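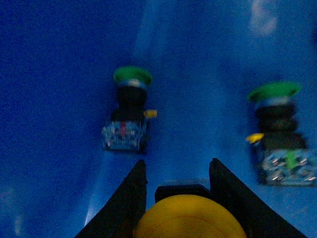
SKUSEN, February

Lirnel Hand-Guided Teaching Kit

Two green buttons on a blue surface, an open gripper in front of them, and you decide what happens next. That is the first lesson in the Lirnel kit, and it's still the one we like best! A push-button switch on its little circuit board is a great thing to learn on. It has a wide cap, a narrower body and a board underneath, so where you bring the fingers in matters a lot, and you find that out fast.

The kit gives you two ways to show the arm a task. In hand mode you take hold of the arm and walk it through the motion yourself, and the joints go light enough to move with one hand. In remote mode you sit at the bench with the Derkach handle — squeeze it and the gripper closes, tilt it and the wrist follows. The wrist camera records in both modes, and you can switch between them in the middle of a session without losing your place.

We suggest 20 demonstrations for a first task. Vary your starting position a little each time, move the parts between runs, and keep the slow, clumsy tries as long as they end up where you wanted. Svitlana Palamarchuk wrote the lesson book, and her chapter on approach angles (chapter 2) is worth reading before you touch anything.

In the box
Lirnel arm with two-finger gripper
Wrist camera, mounted and wired
Derkach remote handle with cable
Push-button switch assemblies for the starter lessons
Blue work mat
Pundow recording software, one bench license
Printed lesson book

Good to know
Storage on the base unit: 600 demonstrations
Longest single recording: 32 seconds, adjustable down
Playback: full speed, half speed or step by step
Modes: hand-guided, remote, mixed

Playback is where people get hooked. You watch your own run from the wrist's point of view, trim the dull part at the front, mark the moment of the grasp and save. Fumiko Fujimoto on our training team likes to do a whole set by hand first and then repeat it with the handle, and comparing the two sets side by side is a lovely way to spend an afternoon.

The arm clamps to any flat bench edge. Leave room on both sides if left-handed and right-handed people will be sharing it, and keep the handle cable clear of the elbow joint.

Spare mats, extra switch assemblies and replacement fingertips are listed under Accessories.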